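Pladon versus Trurnier, dishes again

Swapped the Darko controller in on Thursday and reran the plate task with both finger sets. Loop rate stayed at 70 Hz — fine for this.

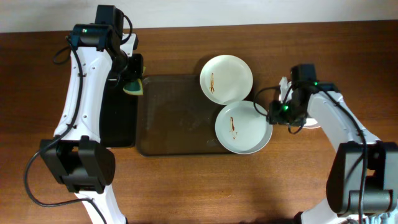
Sponge on the left arm, saucy plates in the middle.

The Trurnier pads slip at low force. Pladon fingers hold a rim with up to 11 N and leave the wrist camera a usable view.
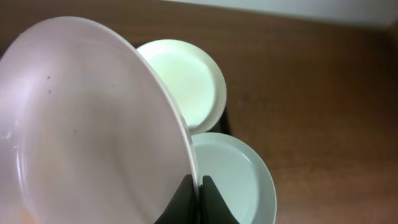

Does the Skinum camera need recalibrating after a finger swap?
Only if the mount was loosened. Check the offset first.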